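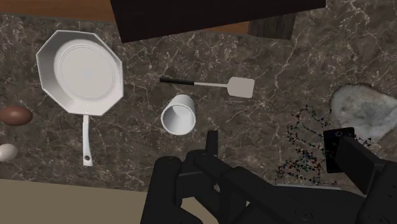 White pan and eggs on the marble counter.

Ticket 109 – Dishwasher trips breaker partway through cycle
Opened: September 2026
Reported by: Ludivine Leblanc, Waridport
Assigned to: Vinzenz Wallner, Finside Service Desk
Status: Closed

Reported fault
Tichý built-in dishwasher on circuit 6. The cycle starts normally, fills, and washes. The ground fault breaker then trips. It resets without resistance and holds until the next cycle. Customer has tried the normal and eco programs with the same result. The rinse-only program completes.

Initial notes (Wallner)
Rinse-only does not use the heater on this model. A trip on heated programs and no trip on rinse points to leakage at the element or its wiring. Asked customer to leave the machine off and to check for water under the kickplate. Customer reports the floor is clean and there is no smell.

Asked whether anything else shares the circuit. Customer was not sure. Panel label reads "kitchen misc." in pencil.

Step one: isolate the circuit
Breaker off, dishwasher unplugged, breaker back on. Customer used the counter outlets as usual for two days. No trips. Confirmed during this step that the outlet left of the sink is also on circuit 6, along with the under-cabinet lights. Label to be corrected.

Step two: breaker
Site visit by Csaba Halász. Breaker is a Hunix, correct rating for the wire. Test button works. Swapped for a new Hunix of the same type and ran the normal program. Tripped at the start of heating. Old breaker put back in, new one returned to stock.

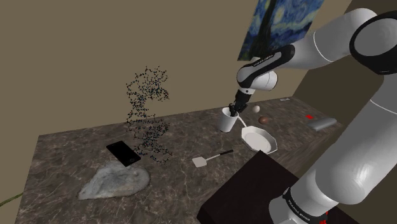 Page 2 of 4

Step three: heater
Power off at the panel, machine pulled forward, base cover removed. Insulation test from each heater terminal to ground, with the heater leads disconnected. Reading good and steady on both. Element is not the cause. I had a replacement on the van and was ready to fit it, so this test saved the customer a part.

Step four: heater wiring
Reconnected the leads at the element and tested from the control board end. Reading dropped sharply. Followed the harness back and found it pinched between the base tray and the rear left foot bracket. Insulation was worn through on one conductor, with a dark mark on the bracket. The clip that should hold the harness clear was missing.

Open question is why rinse-only did not trip. The damaged conductor is on the switched side and is only live when the heater relay closes.

Repair
Replaced the heater harness – it is sold as one piece, splicing is not approved by the maker. Fitted a new clip. Retested from the board end, reading good. Ran the normal program twice and eco once with the machine in place. No trips.

Follow-up
Called customer after 4 weeks. No further trips. Panel label now reads "dishwasher / sink outlet / cabinet lights." Customer asked if the lights should be moved to another circuit. Not required for this fault, passed to an electrician as a separate job. Closed.

Comments (3)

Gebhard Kuster
Same fault on ours, same corner. The clip was lying in the base tray. Worth looking there before you order one.

Ronja Skjelbred
What test voltage did you use on the element? My meter has two ranges and the manual doesn't say.

Vinzenz Wallner
Ronja – use the one in the service sheet for your model, and disconnect the control board first.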